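Projects > Simulation > Rarnine gripper trials

# rarnine-grippers

Hi! I put this repo together while Kwan-ho Sin and I were choosing a parallel gripper for a two-armed robot, and all of it is simulated so far. There are 54 episodes in here, 30 with the Claren fingers and the rest with the Noonan ones (shorter, a bit stiffer, and I kind of love them).

Every episode starts with both grippers empty and pointing up, in the same tiled room. I tilt the head view on purpose, so don't "fix" it in your loader!

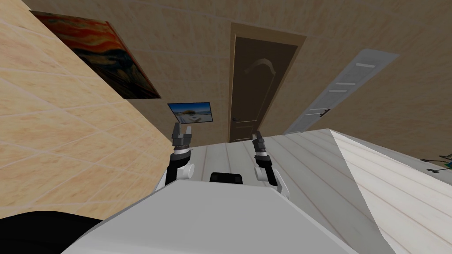 *Start pose, head view, both grippers open.*

To replay one, run `play.py` with an episode number. Add `--slow` if you want to watch the fingers close, I nearly always do. Contact settings live in `contact.yaml`, and friction above 2 makes the Claren fingers stick to everything, so leave it alone unless you like that sort of thing.

Still missing: depth for the left wrist camera. Chia-jung Yuen has it on her list for January.

Filed under: Robots, Simulation, Datasets

We use cookies to remember your settings. Accept | Manage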